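Small Parcels, Steady Hands: An Interview with Ruba Bataineh

Published 2/27/18 in Member Interviews

Ruba Bataineh has supervised the soft-parcel bench at Paltport since the intake hall was reorganized in May. The bench receives mailer bags that are too light or too limp for the main sorting line, and each one must be weighed, measured and turned label up before it goes onward. She met with us at the end of a morning shift to discuss how the work is organized and what she would still like to change.

The bench was specified by Ward Desmet, whose firm, Desmet, supplied the tables and crates. Ms. Bataineh was consulted on the layout before anything was ordered. "I asked for one thing, that the crate, the pad and the belt should sit in a line that a person can reach without taking a step," she said. "Mr. Desmet had drawn the belt behind the operator. We discussed it for most of an afternoon, and he moved it."

Crates come to the bench already filled. Paltport's rule is that plastic mailers may stand above the rim, provided that they can be lifted out singly. Ms. Bataineh considers the rule a fair one, although she admits that it is often tested.
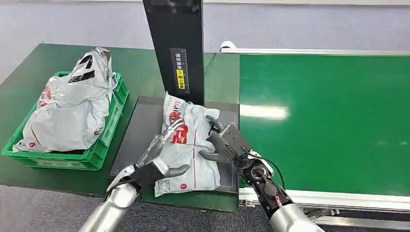 "A box tells you where its top is," she continued. "A bag does not. The contents slide to one corner, the film folds over, and the label ends up on the inside of a crease. My people learn to flatten first and look second. If you look first, you will turn the same bag three times."

The post at the back of the pad carries a reminder in Chinese asking that the shipping label be placed face up. Much of the equipment in the hall was ordered with Chinese labels, and Ms. Bataineh chose to leave them in place. "Most of the staff read it. The others learned it on the first day, and it is only one instruction."

The pad was a point of some disagreement. Frans Bosman, who manages purchasing, had favored a raised scale with a metal tray. Ms. Bataineh preferred a flat surface, and she made her case by bringing 253 returned parcels to a meeting and asking him to sort through the torn ones. "Film catches on a tray," she said. "It has a lip, and the lip finds every loose corner." Mr. Bosman, reached later by telephone, confirmed the account and added that he had been shown a great many corners.

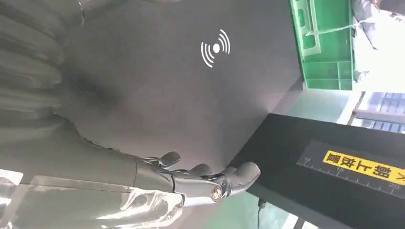

The white symbol on the pad, a dot flanked by curved arcs.

Parcels are set down over the symbol with the longer side along the front edge. The bench handles up to 800 bags in a shift. The highest total so far, 1666 over two shifts, was reached shortly before a holiday, and Ms. Bataineh does not wish to see it repeated. "We managed it, but the re-check pile the following morning was not something I would show to a visitor."

Asked which parcels cause the most difficulty, she answered without hesitation – thin bags with print on every side. Trellex and Brollero, two of the shippers served by the hall, have both been asked to keep one face plain. Trellex has agreed to a trial. Discussions with Brollero are continuing through Kristof Van Beek, who looks after shipper accounts.

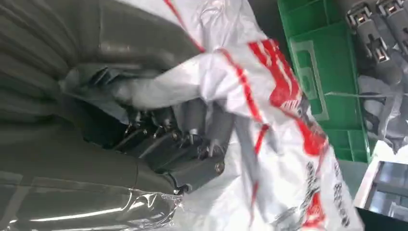

Red and black printing on a creased white mailer.

"When the bag is gathered up, the letters fold into each other," Ms. Bataineh said. "You have to open it out on the pad and press from the middle. I do not allow pulling at the ends. The seams are at the ends."

New staff spend 5 days beside an experienced operator before they take the bench alone. Elie Khoury, who wrote the training notes, has proposed a shorter period. Ms. Bataineh is not persuaded. 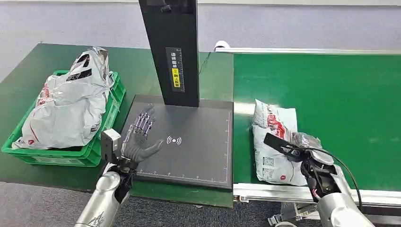

THE BENCH AND ITS UPKEEP

Cleaning takes place at every change of shift. The pad is wiped with a dry cloth, along the scale markings and never across them, and the crate is emptied completely so that no small bag is left lying at the bottom. Adhesive residue on the green surface is removed at the end of the week.

Ms. Bataineh would like a second crate position on the far side of the pad for bags that need new labels. At present these are carried by hand to a shelf near the office. A request has been sent to Mr. Desmet, and she expects a drawing before the next review of the hall.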